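How Color Names Change What We Think We See
Final project report, Intro to Perception

I picked this topic because of a fight over paint. My roommates and I rent a place on Clernalham Street, and last January we spent a whole evening arguing about whether the walls were gray, beige or "sort of lilac." I was on team gray. I lost the vote and then decided I could at least get a grade out of it!

My question was pretty simple: if you give people a fancy name for a color, do they remember it differently than if you just give them a number? I had read in our course packet that labels can pull memory toward a typical version of a color (so a greenish blue gets remembered as bluer if somebody called it blue), and I wanted to try it with dull colors, the kind that come on walls.

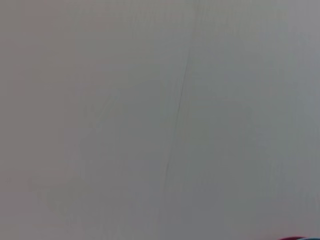

Figure 1. A pale gray surface, a little warmer toward the left.

For the test I used a free swatch book from Zarkel, the paint store by campus, and picked 8 pale shades that were really close together. I got 19 people to do it, mostly from my dorm floor last year plus a couple of cousins. Half the shades got made-up names like "Foggy Peach" and the other half only got a number. Everyone looked at each one for a few seconds, did a boring word search for a while, and then had to find the same shade again in the full book.

The full book has 300 shades in it, and I should have thought about that sooner. People got tired and started grabbing anything close (my cousin asked if there was a prize, and there was not). I ended up scoring by how many chips away they landed instead of right or wrong, which worked a lot better.
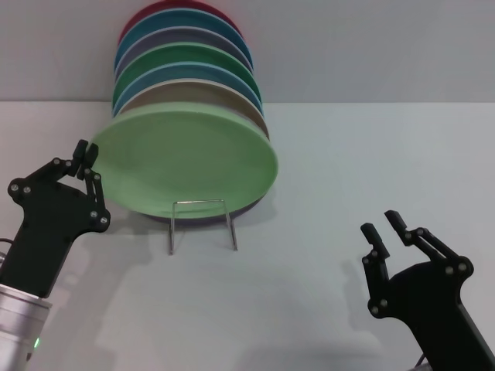
The named shades came out more off than the numbered ones, and they were off in the direction of the name. "Foggy Peach" was the big one. Almost everybody picked something pinker than what I had shown them, and a few people told me they were totally sure. With numbers the misses went all over the place, with no pattern I could find.

I also tried a second round at night under the kitchen light, and the results got so messy that I left them out of the chart. Sotiropoulos Hall has a lab with a proper light booth, but you have to book it through Postach and I didn't sign up in time. If I did this again I'd start there, use fewer chips in the book, and maybe get 80 people so one tired cousin doesn't matter so much.

We still haven't repainted, by the way. I still say gray.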